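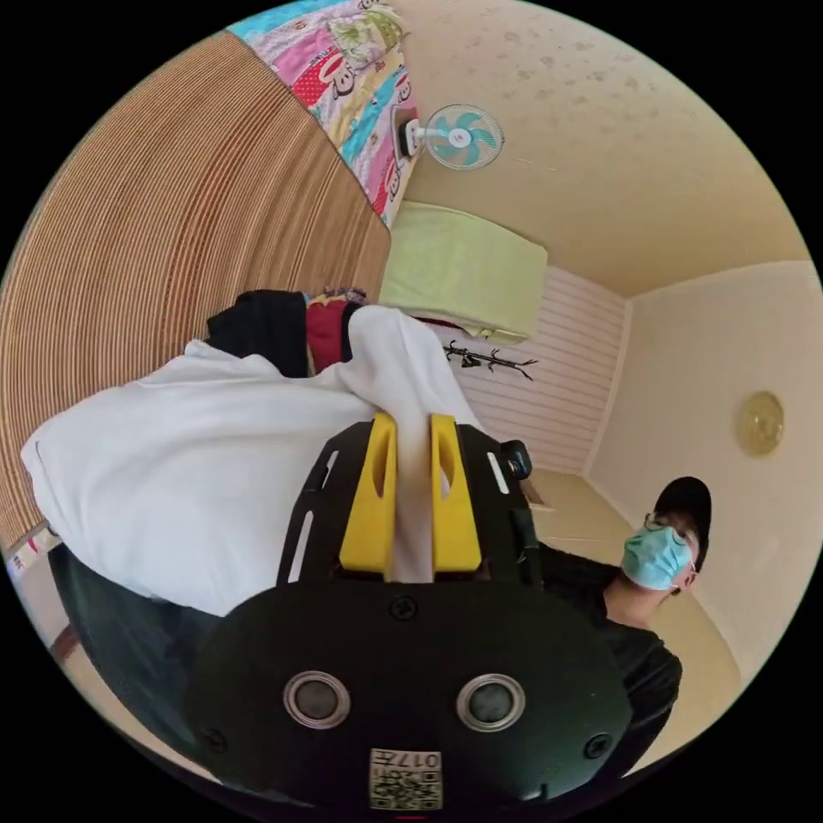
About Faltisano Garment Care

Faltisano Garment Care provides laundry, pressing and mending services to households, small hotels and care homes in Perkow and the surrounding towns. The company began as a single pressing room on Idahosa Street and now operates from 2 sites, with a combined staff of 70.

What We Do

Household customers may leave clothing at either counter or arrange collection from home. Each order is sorted by color and fabric, checked for stains and loose seams, and tagged before washing. Minor repairs such as missing buttons and dropped hems are completed at no added charge. Larger alterations are quoted in writing before work begins.

Our trade department serves hotels and residential homes under yearly contracts. Personal clothing belonging to residents is washed separately from bed linen and is returned folded, by name.

Our Sites

The Idahosa Street counter handles walk-in orders and all hand finishing. The Dindorlow plant opened in May to take on trade work and has capacity for 200 orders a day. Visitors to Dindorlow are asked to report to the front office.

Training and Community

New employees complete a paid training period in fabric care and machine safety. Through our winter coat program, the company cleaned and passed on 3,239 donated items last year. Donations are accepted at both sites during regular counter hours.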